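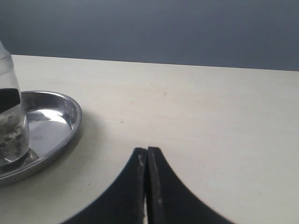
3 min read

Round metal tray

A round metal tray is a flat or slightly dished plate with a raised edge, used for carrying, serving, or just keeping small things together on a table. I've been writing household entries for this site for a while now, and trays are the one subject where I have to stop myself from going on too long (I own more of them than I have shelves for!). Most of the ones you'll run into today are stainless steel, though brass, copper, tin and enameled iron all have their fans.

Form and parts

The flat part is usually called the floor or the well. Around it goes the wall, which can be so low you hardly notice it or tall enough that the tray is halfway to being a basin. I use "tray" for anything you could comfortably slide a cup off of and "basin" for anything you couldn't, but cooks mix the two words freely and I've given up correcting them.

Then there's the rim. On a cheap tray the metal may simply stop, and you get an edge that bites your fingers when you carry something heavy. On a better one it's rolled, meaning the sheet is curled over on itself all the way around. The stainless tray at the top of this entry has a raised, rolled rim on a shallow body, and for everyday use that's the shape I'd tell anybody to buy. A rolled rim stiffens the whole piece, so the floor doesn't flex so much when you pick it up from one side.

One complaint about rolled rims is that water can creep into the curl. I stand mine on edge after washing and turn them once, and that takes care of it.

Finish

Stainless trays come polished or brushed. Polished ones are shiny enough to pick up the grays and whites of whatever room they're in, and they throw a bright curved highlight under a lamp. They also show every fingerprint. Brushed trays hide prints but hold on to grease a little longer, at least in my kitchen. I go back and forth on which I like better - this winter it's polished.

Fine scratches come with use and don't matter. Deep ones can catch food, and I retire those trays to the garage, where they hold screws.

Use on the table

The plainest job for a round tray is to give a jar or bottle a place to stand. A clear container on a pale tabletop can be easy to knock with a sleeve, and a ring of metal underneath makes you notice it. Drips land on the steel and get wiped up later. If the table is a light color this is worth doing even with containers that never leak, as far as I'm concerned, because cream and off-white surfaces collect little specks and streaks fast enough without any help.

My friend Muthoni Nyamweya keeps oil, vinegar and salt on one tray and moves the lot to the counter in a single trip when she wants to wipe down. Victor Ondieki read a draft of this entry and wanted me to add that a tall jar should stand near the middle if you plan to carry it. Fair enough! A tall jar near the edge is fine as long as the tray stays put.

Sizes and makers

Sizes are a mess. Some sellers measure across the floor and others across the rim, and the difference is enough to spoil a stack. The Bedis range comes in 3 sizes that nest properly, and I have two of them. Uritz makes a heavier tray with a taller wall, closer to a basin by my rule. Mfaume trays are thin and light and dent if you look at them wrong, but mine has lasted five years with the dents.

Care

Warm water, dish soap, soft cloth. Dry it right away if your water is hard, or you'll get chalky rings. White vinegar takes those off. Skip steel wool on a polished floor, and don't leave salty water sitting in it overnight (I did, and there are three tiny pits to prove it).

See also: Basin; Coaster; Lazy Susan; Rolled edge; Serving platter

Last edited February 26, 2023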